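Bremell Threads > Outfits and Styling > Printed midi dress, what shoes??

tulipsandtweed
Right, need help fast. Cousin's engagement do in July, have bought the Rarau wrap midi, the one with the tiny blue sprigs on white. Love it on the hanger. On me its a bit Sunday school. Have tried nude courts (no), black ankle boots (better but hot) and white trainers, which my mum says look like I've come to do the catering. Budget not huge. Size 6 feet, wide. Suggestions please, any colour.

marlow_hem
Tan block heel. Always. Next.

Silvana Pimentel
Disagree re tan, tan is what everyone wears with a floral and it goes flat. Go for a proper colour. I've got the same dress and wear it with mustard slingbacks, Kocsis ones, 2 summers old now and still comfy. Get compliments every time. Small print can take a loud shoe, it's the big prints that fight.

tulipsandtweed
Mustard! hadn't thought of that. Is the print more blue or grey in daylight would you say? Mine looks different in every room

Silvana Pimentel
Blue-grey. More grey in the evening. Very like my kitchen wallpaper, same sort of scattered sprig
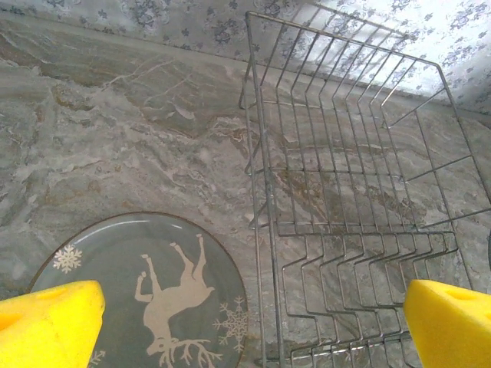
the wallpaper, at the back there

marlow_hem
So you're dressing as your own wall. Tan would fix that.

Silvana Pimentel
Very funny. I don't wear it to wash up in

pocketsplease
Can I be the boring one, does it gape? The Rarau wraps all gape on me. Sent back the green one and the stripey one. Lovely fabric, whoever cuts the bodice has never met a bust.

tulipsandtweed
Gapes a bit yes. Was going to put a press stud in

Ronaldo Seixas
Press stud will pull on that viscose and you'll see it every time you sit down. Small hook and a thread loop, sewn through the facing only. Takes ten minutes. I do alterations and I've done that same dress more than once. Also check the hem, they drop at the side seams after a wash. Let it hang overnight before you take it up.

pocketsplease
ooh thank you, trying that on the stripey one if I ever rebuy

marlow_hem
Safety pin. Inside. Done.

Ronaldo Seixas
Please dont

Silvana Pimentel
Back to colour. If mustard's too much what about orange trim, cream shoe with a thin orange edge? Gavach did a flat like that. I'm a sucker for cream and orange, own far too much of it
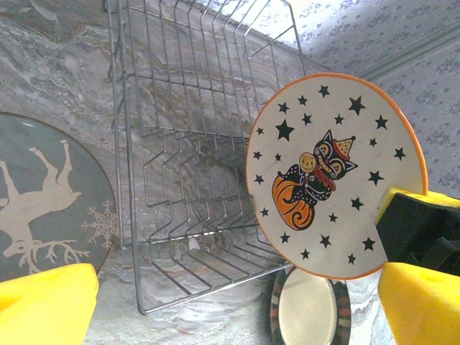
cream with the orange edge, this sort of combination

tulipsandtweed
Oh thats nice acutally. Softer than mustard. Flats though? I'm 5'2, the dress comes nearly to my ankles

pocketsplease
Flats are fine if they're pointy. Round toe and a long hem, then you've got the Sunday school thing again

marlow_hem
Orange with blue at an engagement party. You'll look like an airline.

Silvana Pimentel
It's a THIN edge marlow

wrenandrye
Lurker here. Got the Gavach flats, they come up narrow, OP said wide feet so I'd try before buying. Kocsis are much roomier. Mustard slingback gets my vote. And a belt! Nobody's mentioned a belt. Plain leather one over the tie, takes it away from prim straight off

tulipsandtweed
Belt over a wrap, does that not bunch?

wrenandrye
Bit at the back. Put a jacket on

Ronaldo Seixas
It bunches. Shorten the tie ends instead, they're far too long on that one.

tulipsandtweed
Ok ordering mustard Kocsis tonight, hook and loop at the weekend, ignoring marlow. Will report back

marlow_hem
Rude. Tan is in the sale btw.

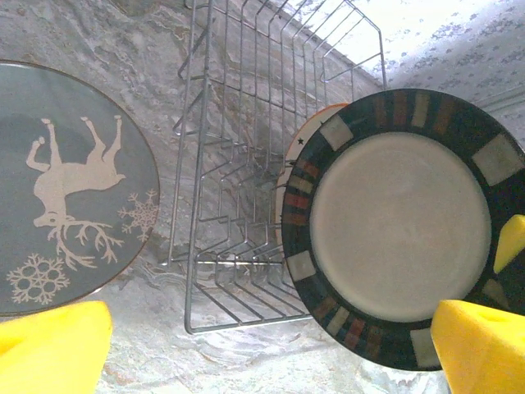 Leeds, July

tulipsandtweed
Reporting back as promised! Mustard slingbacks were a hit, wore them till gone 11pm, one small blister left heel. Hook and loop held, no gaping even doing the buffet. Did not do the belt. Hem HAD dropped on one side, so thanks Ronaldo, took it up by hand and you can hardly tell. Mum now wants the shoes. Next question, dark slate dress for the winter, do I go silver or brown with it?

Silvana Pimentel
Brown! Yay for the shoes

pocketsplease
silver. need a new thread for this

marlow_hem
Tan.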